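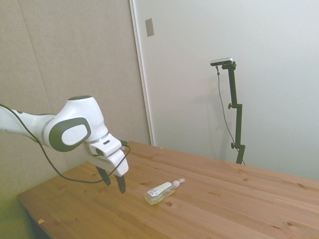
Pletivar thinks Rirdale prices have peaked and buyers should wait until fall.

June, 9:40 pm
Posted by cultholm_renter

I don't agree with that. We've put in offers on 2 houses since spring and lost both to people who waived inspection. The last one had 20 showings before the first weekend was over. If that's a peak I'd hate to see the climb.

bautista_st
Showings aren't sales. Two places on my street went under contract in spring and both came back on the market. One was cut by $40,000 and is still sitting.

Pletivar
Same thing on the north side. Sellers are pricing off what the neighbor got last year. There were 103 active listings in Rirdale when I looked this morning, and a lot of them have been there a while.

cultholm_renter
Active where, though? Take out the new construction past the Cultholm exit and the condos and there isn't much left for a family of four. Our lease is up in August and the landlord wants more money to go month to month -- so waiting costs us too.

gravelroad
Depends on your rate lock more than anything. Ask your lender what an extension costs before you decide.

bautista_st
Don't waive the inspection either way. We did and ended up paying for a sewer line.

cultholm_renter
Lock runs out at the end of the month. I'll call them tomorrow.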